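Week 7 -- colour in small rooms (handout, bring to Saturday class)

Recap from last time: hue, tone, strength. Most people muddle tone and strength. Tone = how light or dark. Strength = how much grey is in it.

White is never just white. Look at it next to something else before you judge. North light pulls it blue, evening lamps pull it yellow. Paint a test board, 2 coats, move it round the room at different times of day.
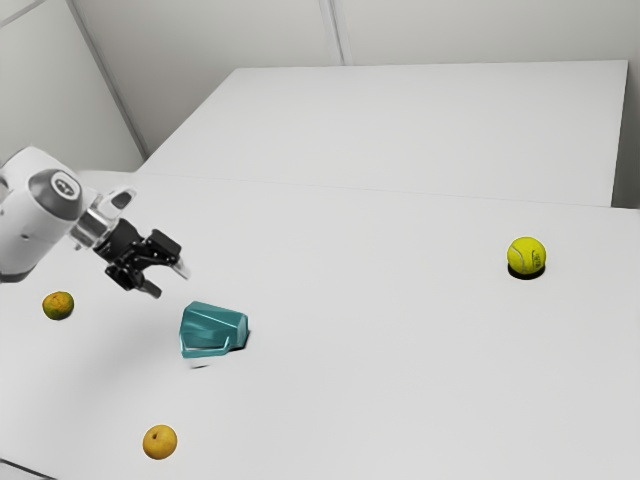

Fig. 1. Teal against a large white surface.

Accent colours -- keep them few. A strong colour on a small area carries a long way if the rest is pale. Same colour on all four walls, differnt story. Try it on a door or a shelf first.

Roston flat case study (see reading pack): hall was dark green, ceiling low. Skirting and walls painted the same shade, so no hard line at the bottom. Hido shop did the opposite, dark skirting, pale wall. Compare the two, half a page.

Neighbours on the wheel = calm. Opposites = lively, can get tiring. Yellow-green sits between the two camps, handy for linking warm and cool.
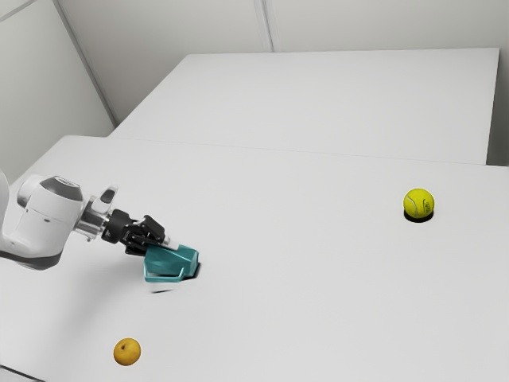
Fig. 2. Teal, yellow-green and yellow-orange on white.

For next week: read Kuo notes, section on lamps. Sketch one room you know, 200 words on what you would change and why. Sample cards to be handed back at the strat of class.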